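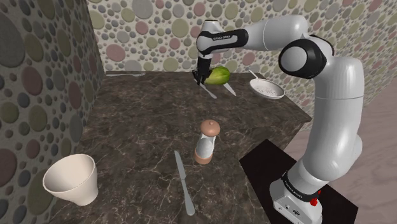
Green fruit on a dark countertop, with the pebble wall behind

Frequently Asked Questions: The Mernau Reading Circle

What do you read?
Mostly speculative fiction, old and new, with plenty of room for short stories. Our spring book is Nirnuvero, a long and wonderfully strange novel about a river town that forgets its own name every winter. We loved it so much that we voted to read it twice!

Do I have to finish the book before I come?
No. Come with 33 pages read or all of them. We do talk about endings, so if you hate spoilers, sit near the door and step out when the bell rings.

How long is Nirnuvero?
The three-volume edition runs to 1,719 pages, and yes, we know. We take it in 35 parts and nearly everyone speeds up once Cada leaves the ferry house – that chapter is a joy.
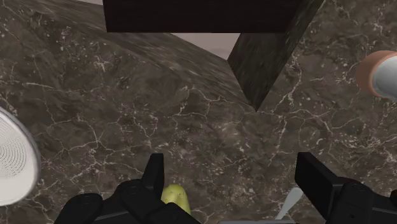

Pale veins in dark marble

Which translation should I get?
Either one is fine. The older version has the better songs and the newer one is much easier on the jokes. If you can borrow both, read the Ravn chapters side by side, because the two translators clearly disagreed about whether he is lying.

When do you meet?
Evenings at 7, upstairs at the Mernau library. The side entrance stays open for us. We take a break in August.

Can I bring my own writing?
Please do! The last half hour is open for anyone who wants to read a page or two aloud. Poems are welcome, and so are first drafts with holes in them.
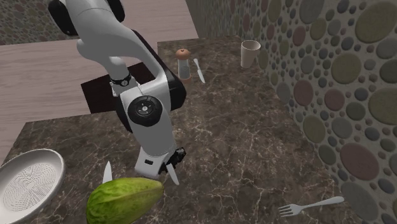

Brown stone counter, angled in an L

Is there a fee?
There isn't. The library lends us the room and a shelf of shared copies – just write your name on the card inside the cover when you take one home.

What are you reading next?
A collection of ghost stories, starting in October. Suggestions for the new year go in the blue notebook by the coat rack.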